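Lakton House, shared kitchen, second floor
Quarterly safety check, December
Checked by: Elmarie Ngubane
Comments reviewed by: Mariann Deák
Sheet 306

1. Fire door and closer
Result: Pass with comment
Door closes fully from 90 degrees. Gap at the head is within limits. Intumescent strip lifting at the lower hinge, refix.

2. Fire blanket
Result: Pass
Wall mounted, tapes reachable, tag 559 legible.

3. Heat detector
Result: Pass
Sounded on test. Panel showed the correct zone. Reset at 10.40.

4. Extractor
Result: Fail
Grease filter overdue for cleaning. Fan runs on the low setting only. Reported to Katona under job 2171. Leave the isolator on until they attend.

5. Hot water at sink
Result: Pass with comment
Mixed outlet steady. Cold feed slow to clear. Flush weekly and enter in the Tuvelow log.

6. Fixed wiring and sockets
Result: Pass
RCD tripped in 29 ms. No scorching or loose faceplates.

7. Portable appliances
Result: Pass with comment
Leads and plugs sound. Two labels faded and to be replaced at the next Hosico visit. Empty the crumb tray on the toaster. Do not run leads across the sink.

8. Worktop, splashback and sealant
Result: Pass with comment
No open joints found. Mosaic grout to be cleaned with a neutral product. No acid descaler on the white worktop.
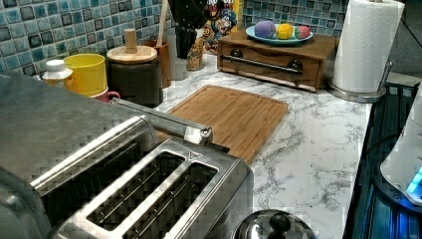

Worktop and tiled splashback, item 8
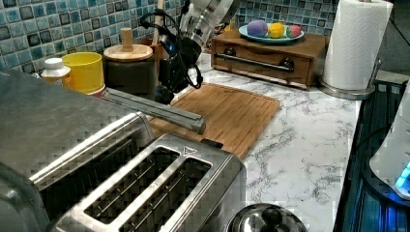
9. Floor
Result: Pass with comment
Vinyl edge curling at the threshold strip. Taped on the day, permanent repair needed. Trip risk low while the tape holds.

10. Waste and storage
Result: Pass
Bin lids close. Cleaning products kept in the locked cupboard. Data sheets in the folder behind the door.

Actions open: 1, 4, 5, 7, 9
Item 4 carried over from the last sheet. M. Deák to chase on Tuesday.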